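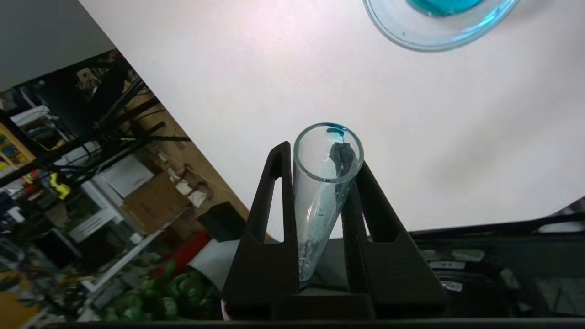 1/ Pool water testing, a thread. We bought a house in Prokthorpe with an in-ground pool in April and I've been learning as I go. Posting what I have so far for anyone else starting from scratch.

2/ Pool holds 59,000 litres. The previous owners left a shed full of half-used tubs, most with no label. I took the lot to the council chemical drop-off and started again.

3/ Test strips are fine for a quick look. For dosing I use a drop kit. Mine's a Brurkon, paid $59 at the pool shop on the main road. Rinse the tube with pool water first, fill to the line, read it in daylight against something white.

4/ Take the sample from elbow depth, away from the return jets. I was skimming it off the top for the first month and my chlorine numbers were all over the place.

5/ Order I do things in: alkalinity, then pH, then chlorine. Alkalinity was way too low when we moved in and the pH wouldn't stay put until that was sorted. Took 2 rounds of buffer, a few days apart.

6/ Someone asked about stabiliser. Yes, you need it outdoors in our sun. No, you can't take it out again except by draining water. Go slow.

7/ Winter: I've cut the pump back to two hours a day and test once a week. Cover's on. Still get leaves from next door's gum under it somehow.

8/ Costs so far, not counting power: $473. That includes the kit, a new skimmer basket, acid, buffer and two bags of salt. The quote for a monthly service was $700 for the season, chemicals extra.

9/ Today's readings, Sunday, August 5, 2018: pH 7.4, free chlorine 2, alkalinity 100. Happy with that.

10/ Replying to a couple of people: acid goes into the water, never water into acid. Gloves and glasses on. Store it away from the chlorine, mine's on the other side of the garage.

11/ Next job is the filter. It's an old Harasym sand one and I can't find a manual anywhere. If you've got the same model and know how much sand it takes, let me know.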